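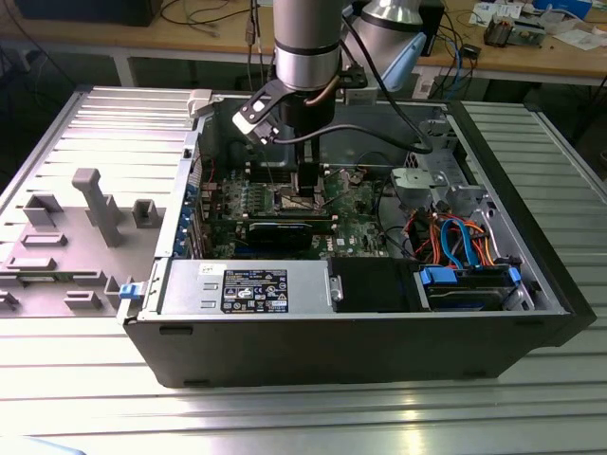 January 1, 2026 - teardown bench, Uvstead shop

Quiet building, heat on low, whole bench to myself. Good day to start on the Dell towers from the Zumar batch. I've wanted to get into these since they came in back in December, and I have to say, they are a pleasure to open. Whoever laid out this case had taken a few computers apart and remembered what hurt.

Case on its side on the ribbed aluminum table, side panel off and set down to the left with the inner face up. Please keep doing it that way, everybody. The panel has a tall gray standoff post and molded ribs on the inside, and if you lay it face down all the weight sits on the post. We already have one with a cracked rib from the first lot.

Things to like:

Blue means touch me. The release latch by the power supply, the drive tray latch, the tabs on the expansion slot brackets, all blue. You can hand this tower to somebody on their first day and they will find their way around in it. I'd love to see that on every machine we get. The Allance boxes are the opposite, black on black on black, and you go hunting with a flashlight.

Power supply at the lower left, rating label facing up where you can read it without pulling the unit. I copied the rating straight onto the tag. Fan shroud or duct right next to it, then the drive bay with the hard drive still in its tray.

Cables. OK, this is the one place it gets messy. The SATA and power leads (orange, red, blue) bunch up above the drive bay and the bright blue one stands up in a loop that wants to catch on everything. I bent it back twice and twice it came back up to say hello. Going to try a strip of the soft Đàm tape on the next one, just to hold the bundle against the drive cage while the card comes out. Also watch the thin red wire near the top left corner of the board. It is easy to miss and easy to snag with a sleeve.

Order I want to use for the whole batch. Wrote it out so we can argue over it:

Unplug, hold the power button down, wait 20 seconds.
Side panel off, lay it to the left, inner face up.
Tag the case before anything leaves it.
Hard drive out, tray and all, straight into the locked bin.
Expansion card. Slot latch first, then lift straight up, no rocking.
Memory. Both clips, thumbs only.
SATA and power leads off at the board end. Leave the drive ends for later.
Heatsink and processor.
Power supply.
Board last.

I went back and forth on the card. Before the holidays we were taking it out after the memory, and you end up reaching over the thing the entire time with your knuckles on the edge of it. Card first opens up the middle of the board and it feels like a different computer. So much nicer!

Processor - old paste on this type has been stubborn. Warm the machine first if it will boot, then a slow twist on the heatsink before lifting. Do not pry. We lost one board in December to a screwdriver and I would like that to stay the only one.

Numbers, so I stop doing them on scrap paper: Zumar has 4,000 units on the contract. We have received 859. Of those, 358 are tagged and on the shelf, the rest still on pallets by the dock door. I don't find that discouraging at all, the tagging goes fast once you have a rhythm and the radio is good.

Supplies low: small antistatic bags, alcohol wipes, the yellow tags (the white ones smear, let's not buy them again). The number two bit in the bench driver is rounded off and should go in the trash. I put it back in the drawer out of habit, so if you find it, that one's on me.

Parts that are worth keeping off these: memory, power supplies if the fan turns freely, the drive trays with the blue latch, and the slot tabs, which people always seem to break and then come asking for. I started a coffee can for the tabs. Label is on the lid.

Question for next time: do we pull the round silver fixture off the front of the drive cage or scrap it with the cage? I can't see a use for it but it's a nice solid looking piece and I hate to toss it. Leaving them on for now.

Also want to weigh a bare case with the cage in and one with it out. The scrap sheet has one figure for both and that can't be right.

Next: same model, new order, start to finish with the timer running. Bring the good flashlight back from the dock.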